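How to send in a moth trap count

Your count goes into the Brilletti survey, which takes records from back gardens between June and August. You need a light trap, a pencil and a recording sheet. Last year's sheets are still fine to use.

1. Put the trap out at dusk on level ground, away from street lamps. Note the time you switch it on.

2. Check it soon after sunrise. Lift the egg boxes out one at a time and write down each species as you go. If you can't name a moth, put it in a clear pot in the fridge and photograph it later.

3. Let everything go in long grass or under a hedge, well away from bird feeders.

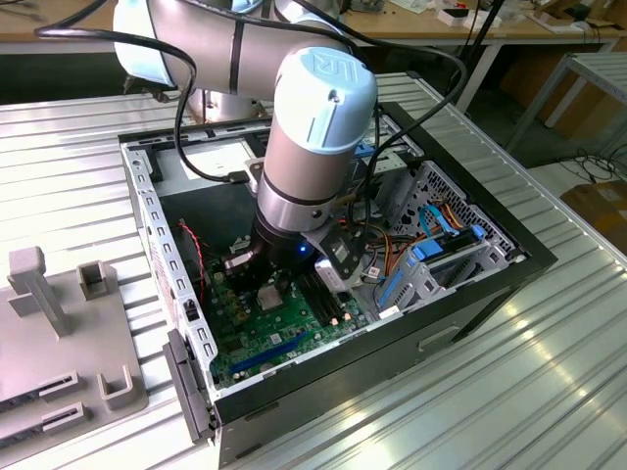
Robotic arm over an open desktop computer case

4. Type the sheet into the online form. Use one row per species and leave the grid reference as it appears on your letter. A garden list rarely runs past 40 rows, but the form will take 82. Save before you change pages, as it doesn't save for you.

5. Enter empty nights too. Put a zero in the first row and tick "trap run". Of the 1,436 nights sent in so far, 73 were blank, and we would like more of them.

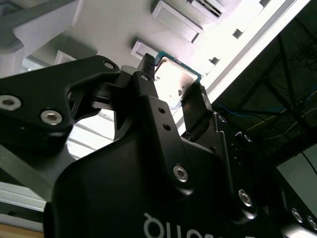

A processor held in a two-finger gripper

6. Press Send and keep the paper sheet until the end of August. Yuzhen Dong checks the unusual records and may ask for your photograph. Pugs and worn specimens can be entered as "not identified".

If the form won't load, post the sheet to Alistair Moncrieff at the Tosier office with your garden number on the back.

Page updated 20 June 2021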